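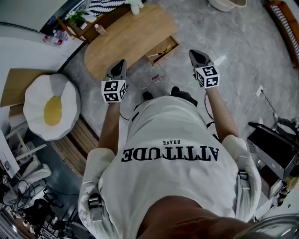 Skirnen Skills Trust

The Skirnen Skills Trust is a not-for-profit organisation that supports small manufacturers and trains young people for work in the Praltia region. It runs 2 training centres, at Kalniņš and Horel, and employs 125 staff. Its stated aim is to raise household incomes through steady local jobs.

Programmes

The trust offers paid traineeships in food processing, textiles and light assembly. Some 1,000 people enrol each year.

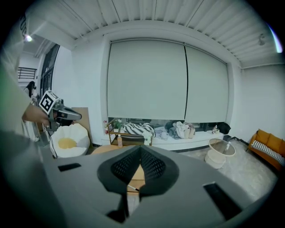
Of these, 400 are placed with partner firms, which share the cost of wages for the first year of employment. The remainder complete shorter courses at the centres. Enrolment opens in January.

Governance

The trust is overseen by a board that meets at Horel and publishes an annual report.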